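Housing Allocations Policy Officer (Evidence and Monitoring)
Pleltbridge Borough Council
Place, Planning and Housing Directorate

Permanent, full time (37 hours). Job share considered. Hybrid working, with a minimum of two days a week at the civic offices in Pleltbridge.

The council wishes to appoint a policy officer to take responsibility for the evidence base behind its housing allocations scheme. The post sits in the Housing Strategy team and reports to the Housing Strategy Manager. It has no line management duties at present, though the holder will direct the work of a data assistant shared with the Homelessness Prevention team.

Background to the post

The borough adopted its current allocations scheme after a contested vote at full council. The scheme replaced a points system with four priority bands and introduced a local connection test for most applicants. Members agreed the scheme on condition that its effects would be monitored and reported back, and that the local connection test would be reviewed once sufficient data had been collected. That review is now due to begin.

There are 3000 households on the housing register. In the last full reporting year 745 lettings were made across council and housing association stock, of which 206 were to households owed a homelessness duty. The remaining lettings went to transfers, to general applicants in bands B and C, and to a small number of direct offers made outside the bidding system. Band D applicants received no offers of general needs housing.

Two matters have been raised repeatedly at scrutiny. The first is whether the local connection test places some groups at a disadvantage, in particular people leaving an abusive household, people who have recently been granted leave to remain, and people whose work has required them to move between districts. The second is the concentration of lettings in the Treker and Igwe wards, where most of the council's own stock was built, and the low number of affordable homes secured in the outer wards. The two matters are related but should be analysed separately, and the post holder will be expected to keep them apart in reports to members.

The council is also preparing its response to the planning inspector's initial questions on the draft local plan. Several of these concern affordable housing need by tenure and by sub-area. Some of the figures submitted with the plan were drawn from the register before duplicate applications had been removed, and they will have to be restated.

Main duties

The post holder will:

Produce the quarterly lettings monitoring report, covering band, household size, property type, ward, waiting time and the protected characteristics recorded at application.

Lead on the equality impact assessment for the allocations scheme review, including the design of the consultation and the analysis of responses.

Maintain the data specification for the housing register, and agree any changes to it with the systems team and with partner housing associations.

Draft reports for cabinet and for the Communities Scrutiny Panel, and attend evening meetings of the panel when a housing item is on the agenda. Panel meetings start at 6.30pm.

Respond to members' enquiries, freedom of information requests and statutory returns so far as they concern allocations.

Supply the planning policy team with evidence on affordable housing need, in a form which can be tested at examination.

Monitor changes in legislation, statutory guidance and case law, and advise the Housing Strategy Manager where the scheme may need amendment.

Carry out file audits of banding decisions. A sample is drawn each quarter and checked against the published scheme. Findings go to the Housing Options Manager, with a summary to the monitoring officer twice a year.

Systems

The register is held on Hunano, a case management package which the council shares with two neighbouring authorities. Reports can be run from within Hunano, but most analysis is done on a nightly extract held on the council's own network. Staff who work on the full extract do so on desktop workstations in the civic offices. Laptops are issued for all other work, including meetings and home working.

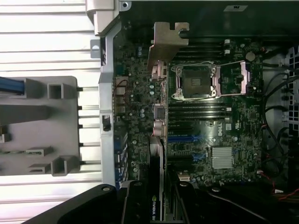
The extract contains special category data and may not be copied to personal devices or to cloud storage outside the council's tenancy. Successful candidates will complete information governance training before access is granted. Access is reviewed every six months, and lapses automatically after thirty days without use.

Hunano's standard reports count applications, whereas most of the questions put by members are about households. The post holder will need to be comfortable explaining this difference, in writing and in public meetings, to people who have been given two figures and want to know which is right. Recording of ethnicity and disability is incomplete for applications made before the current form was introduced – improving this is part of the job, and candidates should not expect to inherit a clean dataset.

Person specification

Essential

A degree or equivalent professional experience in housing, planning, social policy, statistics, law or a related subject.

At least 3 years' experience in a policy, research or performance role in a local authority, housing association, advice agency or similar body.

A working knowledge of Part 6 and Part 7 of the Housing Act 1996 and of the public sector equality duty.

Ability to clean, join and analyse large administrative datasets, and to document the method so that another officer can repeat it.

Ability to write short, accurate reports for elected members. A written exercise will form part of the selection process.

Experience of presenting findings which some of the audience will not welcome.

Political neutrality. The post is not politically restricted by virtue of its grade, but the duties bring it within the sensitive posts provisions of the Local Government and Housing Act 1989. Applicants who hold elected office, or who canvass on behalf of a political party, should read the guidance note in the application pack before applying.

Desirable

Experience of preparing or defending evidence at a local plan examination.

Familiarity with SQL, R or Python. Candidates whose experience is wholly in spreadsheets may still apply, and training will be provided.

Experience of carrying out consultation with tenants or with homeless households.

Membership of a relevant professional body, or willingness to work towards it.

Terms

The post is graded PO2. Salary is paid monthly in accordance with national pay scales and the current spine points are set out in the application pack. Appointments are normally made at the bottom of the grade. Membership of the Local Government Pension Scheme is automatic unless the employee opts out.

Annual leave is 27 days, rising after five years' continuous local government service, plus public holidays. Evening meetings are compensated by time off in lieu, to be taken within the following two months. Flexitime applies outside the core hours of 10am to 3pm.

A basic criminal record check is required. There is no essential car user allowance. Bicycle storage and showers are available at the civic offices; staff parking is by permit and there is a waiting list.

The appointment is subject to a six-month probationary period.

How to apply

Applications must be made on the council's form. CVs will not be read unless requested as a reasonable adjustment. The supporting statement should address each essential criterion in turn and should not exceed two sides. Shortlisting is carried out without sight of names, addresses or dates of birth.

The vacancy closes at noon on the last working day of February. Interviews will be held in March at the civic offices. Shortlisted candidates will be asked to complete a 45-minute data exercise and a 30-minute written exercise on the same day, followed by a panel interview. The data exercise uses synthetic records. Questions for the panel interview are issued half an hour beforehand.

Candidates who need adjustments at any stage should say so on the form or contact the recruitment team. The council operates a guaranteed interview scheme for disabled applicants, care leavers and armed forces veterans who meet the essential criteria.

Existing employees at risk of redundancy will be considered first. Unsuccessful candidates who reach interview will be offered feedback by telephone.

Comments (5)

register_watcher
Is the review going to look at people already on the register or only new applicants? My daughter was moved down a band when the new scheme came in and has heard nothing since.

Pleltbridge Recruitment
The review will cover the scheme as a whole, including existing applicants. We cannot discuss individual cases on this page. Please contact Housing Options, who can explain how to request a review of a banding decision.

outerwardresident
Another policy officer. The outer wards have no affordable homes because the sites were never allocated, and you could read that off the map without paying anyone PO2.

exLA_planner
The inspector will want it by sub-area whatever the map says. The restated need figures ought to be published before the hearings, with the method. Does anyone know if they will be?

Moss77
Would the job share be split by days or by duties? The pack only says "considered". I could do three days but not the evening panels every time.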